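# Handgreifer statt Teleoperation: Notizen nach 2.544 Demonstrationen

Montag, 16. September 2019

Vorweg die Zahl, nach der ich am häufigsten gefragt werde: 2.544 aufgezeichnete Demonstrationen, davon 1.000 mit der Aufgabe »Gegenstand vom Sofa aufnehmen«.
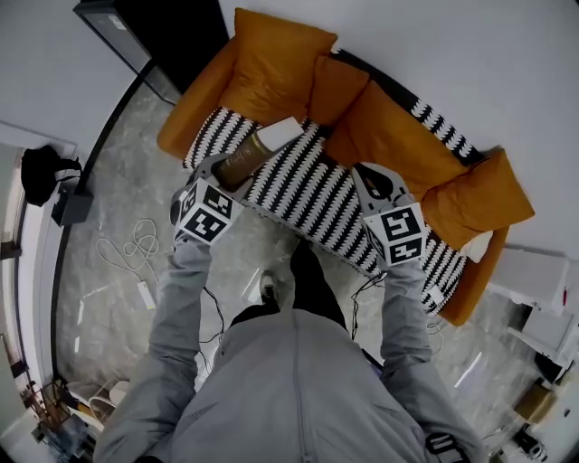
Der erste Datensatz entstand noch per Fernsteuerung. Der Bediener sah über zwei Kameras zu und führte die Arme mit Vollulport, unserer Software für die Teleoperation. Das Verfahren hat einen klaren Vorteil: Alles, was aufgezeichnet wird, kann der Roboter auch ausführen, denn er hat es ja selbst ausgeführt. Der Nachteil ist das Tempo. Wer keine Rückmeldung in den Fingern hat, tastet sich an jeden Griff heran, und dieses Zögern steht später in den Daten. Das gelernte Modell zögert dann an denselben Stellen.

Mit den Handgreifern fällt das weg. Man greift zu, spürt den Widerstand und lässt wieder los. Die Lage der Greifer wird über die Markerwürfel bestimmt, die auf jedem Gerät sitzen. Solange mindestens eine Seite sauber im Blick der Kopfkamera liegt, ist die Schätzung brauchbar. Kritisch wird es beim Drehen des Handgelenks, wenn der eigene Ärmel den Würfel verdeckt. Lücken bis 8 Bilder interpoliere ich, längere führen zum Verwerfen der Episode.

Weiche Unterlagen sind ein eigenes Thema. Eine Dose auf einer Tischplatte liegt auf bekannter Höhe, eine Dose auf einer Decke sinkt ein und rollt beim Anfassen gern weg. Ein Muster im Stoff stört die Segmentierung zusätzlich, vor allem harte Schwarz-Weiß-Kanten, die dem Detektor wie Teile eines Markers vorkommen. Seit ich die Kandidaten gegen das hinterlegte Codebuch prüfe, sind die Fehlerkennungen selten geworden.

Regeln für die Aufnahme, Stand heute:

- Arme zu Beginn jeder Episode kurz ruhig halten, beide Würfel sichtbar.
- Pro Episode nur ein Gegenstand. Die andere Hand bleibt offen und in Bereitschaft.
- Kabel vor dem Start sortieren - ein Zug am Greifer sieht in der Trajektorie wie Absicht aus.
- Nach 7 Minuten Pause machen. Danach werden die Bewegungen messbar schlampiger.

Offen ist die Übertragung auf den Arm. Meine Ellbogen kommen an Stellen, die der Roboter nicht erreicht, und die Umrechnung in Clerkwood meldet das erst hinterher. Im November soll die Erreichbarkeitsprüfung schon während der Aufnahme laufen, zunächst als einfacher Warnton.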